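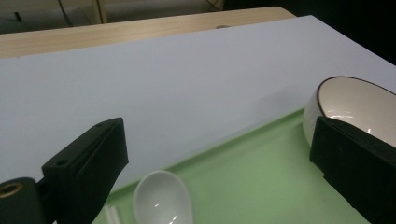 Kundance 소개

안녕하세요, Kundance입니다! 저희는 그릇과 숟가락, 쟁반처럼 매일 식탁에 오르는 물건을 고르고, 빌려드리고, 다시 거두어 씻어서 정리하는 일을 하는 작은 회사입니다. 처음에는 동네 식당 두 곳의 식기를 맡아 관리하는 것으로 출발했는데, 지금은 사내 식당, 공유 주방, 어린이 요리 교실, 마을 잔치까지 참 다양한 곳의 밥상을 함께 차리고 있어요.

무슨 일을 하나요

가장 큰 일은 식기 대여입니다. 창고에는 지금 3071점의 식기가 있습니다. 밥공기, 국그릇, 면기, 앞접시, 자기 숟가락, 젓가락, 쟁반, 그리고 찾는 분이 일 년에 한 번 있을까 말까 한 커다란 탕기까지요. (탕기는 정말 무겁습니다. 그래도 김이 펄펄 나는 국을 한가득 담아 내면 그렇게 근사할 수가 없어요!)

두 번째는 상차림 상담입니다. "국수를 낼 건데 그릇이 얼마나 깊어야 할까요?", "죽 먹을 때 편한 숟가락이 있나요?" 같은 질문을 하루에도 몇 번씩 받습니다. 저희는 이런 질문이 제일 반갑습니다. 같은 국물 요리라도 건더기가 많은지, 국물을 떠서 마시는지, 들고 먹는지 놓고 먹는지에 따라 어울리는 그릇이 달라지거든요. 메뉴를 알려주시면 두세 가지 조합을 꾸려서 보여드리고, 창고에 직접 오셔서 손에 들어보실 수도 있습니다.

세 번째는 정리 수업이에요. 그릇장을 열 때마다 와르르 쏟아질까 겁이 난다는 분들을 위해 시작했는데, 생각보다 훨씬 많은 분이 찾아주셔서 매년 4월이면 봄 정리반을 따로 엽니다.

흰 그릇을 좋아합니다

저희 대여 목록을 보시면 흰 그릇이 유난히 많습니다. 아주 솔직한 취향이에요. 미역국도, 카레도, 콩국수도, 팥죽도 흰 그릇에 담으면 음식 색이 환하게 살아납니다. 그중에서도 테두리에 짙은 갈색 선을 얇게 두른 흰 그릇을 참 아낍니다. 선 하나가 있을 뿐인데 상 위에서 그릇의 둥근 모양이 또렷해지고, 밋밋하던 상이 차분해져요.

숟가락은 머리가 넓고 깊은 흰 자기 숟가락을 권해드릴 때가 많습니다. 국물과 건더기가 한 번에 담기고, 입에 닿는 느낌이 매끈합니다. 만둣국에 특히 잘 어울려요. 만두를 반으로 갈라 국물과 같이 떠먹는 그 한 숟가락이라니!

그릇이 하얗다 보니 쟁반은 색이 있는 것을 씁니다. 연한 민트색 쟁반이 저희 식구들 사이에서 인기가 제일 좋습니다. 흰 식기가 눈에 잘 들어오고, 가장자리가 살짝 올라와 있는 쟁반이라 숟가락을 놓아두기에도 좋습니다. 점심 때도 저희끼리 이 쟁반을 서로 차지하려고 합니다.

Prosness 정리 교실

정리 수업의 이름은 Prosness입니다. 한 반에 열 명 남짓 모여서 그릇을 전부 꺼내고, 종류별로 나누고, 다시 넣는 순서로 진행합니다. 지금까지 591명이 함께해 주셨어요. 수업에서 자주 나오는 이야기를 조금 옮겨봅니다.

매일 쓰는 그릇은 가슴 높이 칸에 둡니다.
크기가 다른 그릇을 한 탑으로 쌓을 때는 세 개까지만 쌓습니다.
자기 숟가락은 쇠숟가락과 칸을 나눕니다. 같이 두면 머리 쪽 이가 잘 나가요.
젓가락은 짝을 맞춰서 넣고, 짝 없는 것은 따로 모아 한 달 뒤에 다시 봅니다.
쟁반은 눕혀 쌓지 말고 책처럼 세워 꽂아보세요. 하나만 쏙 꺼낼 수 있습니다.

마지막 시간에는 각자 자기 집 그릇장 도면을 그립니다. 그림 솜씨는 전혀 상관없고, 네모만 그릴 줄 아시면 됩니다. 그려놓은 도면을 그릇장 문 안쪽에 붙여두면 온 가족이 같은 자리에 그릇을 넣게 되더라는 후기를 많이 받았습니다.

창고와 세척실

창고 이름은 Kasten입니다. 선반마다 식기 종류와 칸 번호가 적혀 있고, 돌아온 식기는 애벌 헹굼, 세척, 건조, 검수를 거쳐 제자리로 갑니다. 검수는 창가 쪽 긴 작업대에서 합니다. 그릇을 기울여 빛에 비춰보면 유약 위의 잔흠집이나 물 얼룩이 잘 보여요. 이가 나간 식기는 대여에서 빼고, 화분 받침이나 붓 씻는 그릇으로 쓰실 분들께 나눠드립니다. 미술 교실에서 한 상자씩 가져가시곤 합니다.

Kasten 한쪽에는 Havis라는 작은 시식 주방도 있습니다. 새 그릇이 들어오면 먼저 여기서 저희가 밥을 해 먹어봅니다. 라면도 끓이고, 비빔밥도 비비고, 설거지도 해봅니다. 겉보기에는 예쁜데 굽이 좁아 자꾸 흔들리거나, 겹쳐두면 잘 빠지지 않는 그릇은 이 단계에서 탈락이에요. 탈락한 그릇을 두고 한참 아쉬워하는 것도 저희 일상입니다.

이용 안내

대여는 최소 2일부터 가능하고, 한 번에 200인분 넘게 필요하시면 한 달 전에 연락 주세요. 돌려주실 때는 음식물만 털어서 받으신 상자에 담아주시면 되고, 설거지는 저희가 합니다. 방문 상담은 오전 10시부터 오후 5시까지이며 점심시간에는 잠시 문을 닫습니다. 처음 오시는 분은 평소 자주 드시는 그릇을 하나 가져오셔도 좋아요. 크기와 무게를 비교하면서 고르면 상담이 훨씬 빨라집니다.

메뉴가 아직 정해지지 않았어도 괜찮습니다. 드시고 싶은 음식 이야기부터 들려주세요!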